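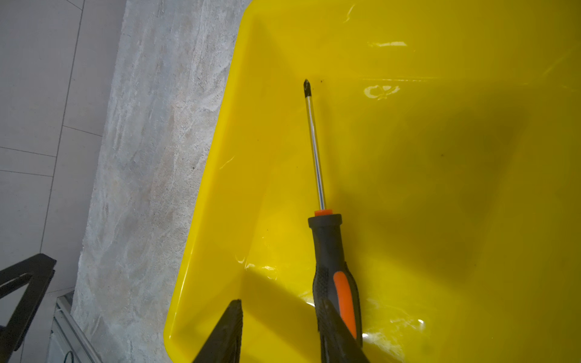
**Prukton ball return, reviewed after a term of use**

8 January 2020

I coach an under-15 basketball side and help with the two younger groups at the same club. In October we bought a Prukton ball return from Patier, the sports supplier we already use for balls and bibs. It cost £551 with delivery and we paid full price for it. It has been out at nearly every session up to the Christmas break, so I have a fair idea by now of what it does well and where it falls short.

For anyone who hasn't used one, a ball return hangs below the rim and sends made shots back down a chute to the shooter. The Prukton has a steel hanging frame, a net skirt that catches near misses, and a chute you can swing round by hand. There is no motor and nothing to plug in. It sends the ball back at the pace it came down, which suits shooters who stand fairly close in.

## What you get

Everything came in one long carton. The frame is in two halves, and with those you get the chute, the skirt, four clamps, a pull cord, a bag of fixings and a folded instruction sheet. There is no carry bag. Patier sell one separately, and I think it ought to be included at this price. We keep ours in an old cricket bag, and the chute sticks out of the end.

The makers give the drop from rim to the bottom of the chute as 900 mm, and ours matched that when I put a tape on it. This matters if you use a lowered hoop for the juniors. On our lowest setting the chute hangs at about chest height on a ten-year-old and gets in the way of anybody cutting under the basket.
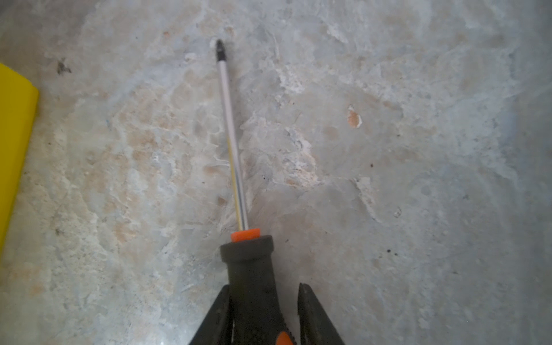
## Putting it together

The sheet says one person can do it. I did it with another coach and wouldn't have liked to try it alone, mainly on account of the two halves of the frame, which have to be held square while the centre bolts go in. All the fixings take an ordinary cross-head screwdriver apart from the centre bolts, which need a spanner. Neither is supplied.

Step five is wrong. The drawing has the skirt going on before the clamps, and if you follow it you'll have to take the skirt off again to reach the rear pair. Put the clamps on first, leave them loose, hang the skirt, then tighten everything. After that we had no trouble.

Once built, it stays built. Getting it up on the rim at the start of a session takes a couple of minutes with a stepladder. Taking it down is quicker. We have settled into putting it up before the players arrive and leaving it in place for the first part of the evening, then removing it for the full-court work.

## In use

Makes come back cleanly. From the free throw line the ball arrives on one or two bounces, and a player can catch it, reset and go again without moving the feet much. That alone has changed how we run shooting practice. Before, a player on their own spent as much time walking after the ball as shooting it, and you could see their attention go.

From the three-point line it is less good. The ball runs out of pace and tends to roll the last part. Older players put up with this but it does break the rhythm. A ball with plenty of arc comes down the chute faster than a flat one, so the better shooters get more out of it. I have started telling the flat shooters to listen for how the ball hits the chute, and one or two of them have raised their release point as a result.

The skirt catches a fair share of misses off the front and sides of the rim. Anything long off the back board goes over the top. There is a taller skirt in the Prukton range, which I haven't tried.

Turning the chute is easy with the pull cord. It clicks into position at set angles and these cover the baseline, the wing, the elbow and straight on. In the first few weeks the click was firm. It is softer now, and a hard shot from the corner will sometimes knock the chute round by one place.

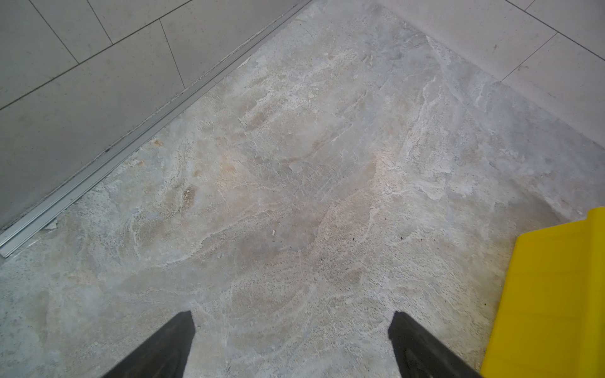

*Stone-effect floor, pale beige and grey.*

Noise is worth a mention. Each make gives a rattle from the frame, and in a small hall with hard walls you'll be raising your voice to coach over it. I wrapped the two points where the halves meet in tape and this took the worst of it away.

## Wear

The makers claim the net is good for 1,000 hours. We are nowhere near that. After one term it has one frayed tie at the front, which I replaced with a cable tie. The powder coating has gone from the inside of the clamps where they grip the rim. There is no mark on the rim itself. The chute has scuffs along its whole length and one shallow dent, and neither affects how the ball runs.

Check the clamp screws every few sessions. Two of ours had worked loose by the third week, and a frame that drops on one side could hurt somebody. A dab of thread lock has held them since.
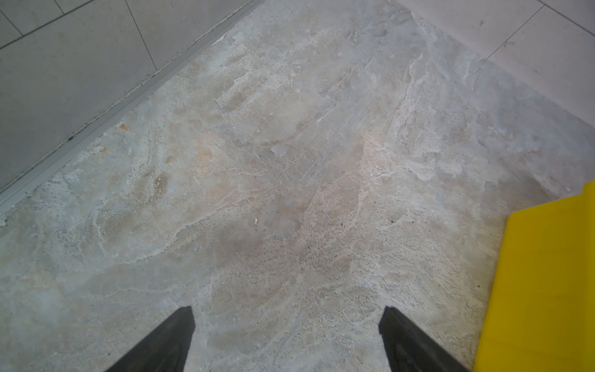 ## Compared with the others

I looked at two alternatives before buying. The Cinach is a simple chute without a skirt. It's much cheaper and lighter, and for a garden hoop it would be my choice. I borrowed one for a fortnight from a neighbouring club, and with a mixed group of players too many balls went astray for it to save us any time.

The Villalba is a powered machine on wheels that passes the ball out to the shooter. Patier list it at £1,859. I have seen it running at a coaching day and it is very good from distance, where the Prukton is weakest. It also needs a socket, a wide door and somewhere to store it. We have none of the three at our hall.

## Who it suits

A club or school with a standard-height hoop and players from about twelve upwards will get good use from it. For younger children on lowered rings, I'd leave it. For a side that practises mostly from outside the arc, I'd save up for something powered.

Good points: cleaner shooting practice, quick to hang, no electrics, solid frame.

Bad points: wrong step in the instructions, clamp screws need watching, noisy, no bag.

Four out of five. I would buy it again, and I've asked Patier for a price on the taller skirt.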